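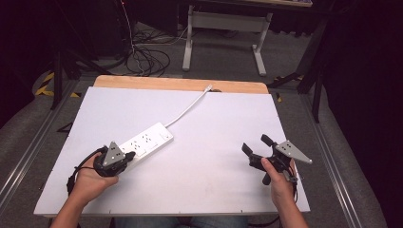

*Una regleta blanca de tres tomas, con su interruptor y su cable, sobre un tablero blanco encima de la mesa.*

## Buscamos a alguien para el taller de cables y regletas de Prelteo

Quien haya abierto alguna vez el cajón de los cables de su casa sabe perfectamente de qué hablamos: cargadores sin dueño, alargadores enredados unos con otros y esa regleta que nadie se atreve a tirar por si acaso. En Prelteo nos dedicamos precisamente a eso - a recibir, ordenar, revisar y volver a poner en circulación el pequeño material eléctrico que las oficinas y las familias nos van dejando - y nos hace falta una persona más en la mesa.

El puesto es de media jornada, en nuestro local de la calle Paredes, 17, con un contrato inicial de seis meses que nos gustaría mucho poder prolongar. Trabajarás mano a mano con Joaquín Lucero, que lleva el taller desde que abrimos y que tiene una paciencia enorme para explicar las cosas (¡y para repetirlas las veces que haga falta!).

### En qué consiste el trabajo

- Limpiar y revisar por fuera regletas, alargadores y adaptadores: carcasa, tomas, interruptor, cable y clavija.
- Apartar todo lo que tenga el cable pelado o la carcasa rajada, y anotarlo en la hoja de retirada.
- Enrollar los cables sin forzarlos y sujetarlos con cinta de tela.
- Etiquetar cada pieza con su longitud y su número de tomas, y guardarla en la estantería que le toca.
- Preparar los pedidos que salen para Cultmont, que se queda con buena parte de lo que recuperamos.

Las comprobaciones con corriente las hace siempre Joaquín. Las piezas llegan a la mesa desenchufadas y así tienen que seguir mientras las manejas.

### A quién nos imaginamos

A una persona tranquila, que se sienta a gusto trabajando sentada con las manos y que disfrute un poco viendo cómo una caja revuelta se convierte en una fila de rollitos bien atados. No pedimos título ni experiencia en electricidad. Sí necesitamos que te manejes en castellano por escrito, porque las etiquetas y las hojas las lee luego mucha gente, y que nos avises con confianza cuando algo no te cuadre.

Si vienes de una mercería, de un almacén, de una biblioteca o de llevar una casa con muchos trastos, cuéntanoslo, que nos interesa.

### Qué ofrecemos

Horario de mañana, dos semanas de acompañamiento al empezar, ropa de trabajo si la quieres y abono de transporte. Hay café, y una cocina pequeña donde solemos comer juntos los que nos quedamos hasta tarde.

### Cómo apuntarse

Escribe unas líneas a la atención de Shahram Farahani, indicando la referencia 786, o déjalas en mano en el local. Un currículum sencillo está muy bien, y si no lo tienes al día nos vale una carta. Admitimos candidaturas hasta el 27 de mayo y contestamos a todas, también a las que no sigan adelante. La entrevista dura 90 minutos e incluye un rato en la mesa del taller, con una caja de cables delante, para que veas si te apetece el trabajo.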